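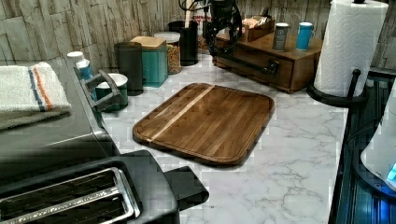
Planche en bois à bande claire sur le plan de travail.

Lusell recrute : graphiste identité visuelle et supports imprimés (H/F)

CDI, temps plein, poste basé à Ayala avec déplacements ponctuels chez les clients

L'agence

Lusell est un studio de design de marque. Nous sommes 8 et nous travaillons pour des lieux de réception, des hôtels indépendants, des tables d'hôtes et quelques producteurs. Notre travail va du positionnement et du nom jusqu'aux cartes, aux enseignes, au site et aux brochures de saison. La direction de création est assurée par Sorcha Quinlan, la gestion des projets par Amparo Sarmiento.

Parmi les dossiers en cours : la refonte complète de l'identité du domaine de Pomance (gîtes, salle de séminaire, boutique) et la signalétique de l'hôtel Hiner, qui rouvre au printemps après travaux.

Le poste

Vous rejoignez l'équipe création, sous la responsabilité de Sorcha Quinlan. Vous prenez en charge des projets d'identité depuis les premières pistes jusqu'à la remise des fichiers. Dès votre arrivée, vous travaillerez sur Pomance : le logotype est validé, il reste à construire le système graphique et à le décliner.

Vos missions :
Concevoir des logotypes, des palettes et des principes de mise en page
Rédiger et mettre en page les chartes graphiques
Décliner les identités sur papeterie, menus, étiquettes, panneaux et gabarits web
Préparer les fichiers pour l'impression et suivre les tirages chez l'imprimeur
Participer aux présentations clients, sur place ou en visioconférence
Tenir à jour les bibliothèques de fichiers et les archives de projets

La partie imprimée occupe plus de la moitié du temps. Pour Pomance, il est prévu un premier tirage de 500 brochures, sur papier non couché, avec un ton direct pour la couleur principale. Le calage se fait en présence du ou de la graphiste.

Profil

Formation supérieure en design graphique ou parcours équivalent. Nous demandons au moins trois ans d'expérience en agence, en studio ou en indépendant, dont une partie sur des projets d'identité menés jusqu'à la livraison.

Bonne maîtrise d'Illustrator, InDesign et Photoshop. Connaissance solide de la typographie en français (espaces, petites capitales, chiffres elzéviriens) et de la chaîne d'impression. La pratique de Figma est utile pour les gabarits web, mais le développement n'est pas demandé.

L'anglais est nécessaire : une partie des échanges avec les clients et des relectures se fait dans cette langue. L'espagnol est apprécié. Le permis B est souhaité, certains lieux n'étant pas desservis par le train.

Conditions

Salaire brut mensuel : 2549 euros, sur douze mois, à revoir à l'issue de la première année. Titres-restaurant, mutuelle prise en charge à 60 %, remboursement de la moitié de l'abonnement de transport.

Horaires : 9 h 30 à 17 h 30, avec une heure de pause, du lundi au vendredi. Deux jours de télétravail par semaine après la période d'essai. Le mardi se passe au studio pour tout le monde, avec le point projets à 10 h. Ordinateur et écran fournis. Les frais de déplacement sont avancés par l'agence.

Prise de poste en novembre. Un préavis à terminer peut être pris en compte, merci de l'indiquer dans votre message.

Candidature

Envoyez à Amparo Sarmiento, par le formulaire de la page Contact :
un CV d'une page ou deux
un portfolio en PDF (20 Mo au maximum) ou un lien vers un site
quelques lignes sur un projet d'identité que vous avez mené, en précisant votre rôle exact

Indiquez la référence 262 dans l'objet. La lettre de motivation n'est pas obligatoire. Si le portfolio contient des travaux collectifs, signalez ce que vous avez réalisé vous-même. Les projets confidentiels peuvent être présentés uniquement en entretien.

Déroulement

Un premier échange d'une demi-heure par téléphone avec Amparo Sarmiento, puis un entretien au studio avec Sorcha Quinlan autour de trois projets de votre choix. Nous ne demandons pas de test graphique. Toutes les candidatures reçoivent une réponse, y compris négative, sous trois semaines.

Le poste est ouvert aux personnes en situation de handicap. Le studio est de plain-pied. Pour tout aménagement de l'entretien, précisez-le dans le formulaire.

Les candidatures transmises par des cabinets de recrutement ne sont pas étudiées.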